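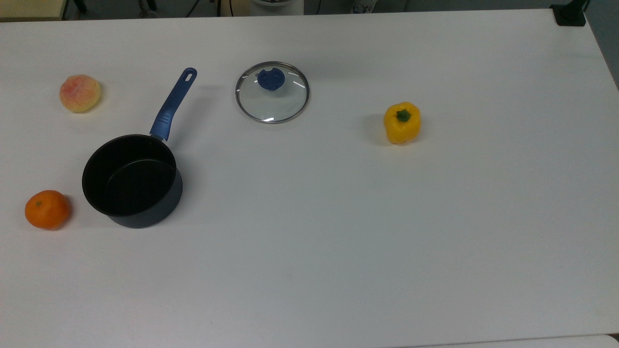

Oct 22, 2020

Small saucepan, second round. I was asked to settle whether the Varnell pan is worth keeping in the test kitchen set or whether we go back to the old plain steel ones, and I came in expecting to say no. I still mostly say no. The whole pitch is that it is a one-person pan that behaves like a grown-up pan, and I have heard that about every small pan we have had through here since August. What I will grant it is the handle. It is long for such a small pot, blue, with a good big oval hole at the end, so it will go on any hook we own, and the grip is thick enough that I don't feel I'm holding a spoon. The lid is glass with a thin steel rim and a blue knob, and I like being able to look in without lifting. 

Handle balance. A long handle on a small pot means it wants to tip when empty. I put it on the small burner with nothing in it and nudged the end of the handle with one finger. It rocked. With water in to the halfway point it sat still. The sheet that came with it says "stable on all surfaces," which I take to mean all surfaces they felt like trying. Wrote "tips when empty" on the card. Somebody will tell me that no one cooks with an empty pan. People set empty pans down on stoves all day long.

Boil test, lid off and lid on, same amount of water, same burner. The lid saved 13 seconds. I don't believe that number and neither should you. The burner had already been going for the first run, so the second had a head start. To do it properly the burner has to go fully cold in between, and I didn't have the patience this morning. Do over. Until then please don't quote it to anyone.

Lid fit. It sits flat and doesn't wobble, but when the water got going it chattered. Not loud, just a steady tick against the rim. There might be a right way to turn it so it doesn't. I turned it four ways and it ticked every time. The knob stayed cool enough to hold bare-handed after the water had boiled, which I did not expect from plastic, and I held on to it longer than I needed to in order to be sure. I would like to see the same thing after half an hour of simmering before I write down "stays cool."

Coating. The Fluvix people call this their tough one. Their sheet says 2,259 wipes with a scrub pad before any wear. Who counted? What pad, pushed how hard? We ran 646 on the Bozkurt pan over the summer, by hand, in shifts, and by the end we were all pushing about as hard as you'd pet a cat. So I have no faith in our number and less in theirs. I looked over the inside under the desk lamp before starting and found no marks, and I looked again after the peach and found none, but one peach proves nothing about a coating.

Peach. Halved it, took the stone out, light syrup, low flame, lid on. The pan is too small for two halves lying side by side. One half leaned up against the wall the whole time and cooked unevenly, soft at the bottom and still firm where it stuck out of the syrup. I could have sliced it, and I suppose most people would. The recipe card says halves, though, and the recipe card was printed by the same people who sell the pan. Syrup caught slightly at one spot over the flame and rinsed off with warm water and no scrubbing. That is the best result of the day and I want to see it twice more.

Pouring. No lip. Syrup ran down the outside wall on the first pour and onto the stove. Second pour, faster, it was cleaner. I'd call that a skill the pan is asking me to learn, and I'm not convinced I should have to.

Where I am with it: fine for one egg, a cup of milk, reheating soup. I would not call it better than the Rernar pan at the same jobs, and the Rernar one has a lip. Anyone who disagrees is welcome to take it for a week and write down what happened, with times, and what burner.

To do:
Boil test again, cold burner each time.
Half hour simmer, check knob.
Sliced peach, same syrup, to be fair to it.
Milk. Nothing on the sheet about milk at all and I would like to know why.
Find the old scrub pads, or at least find out which kind we used.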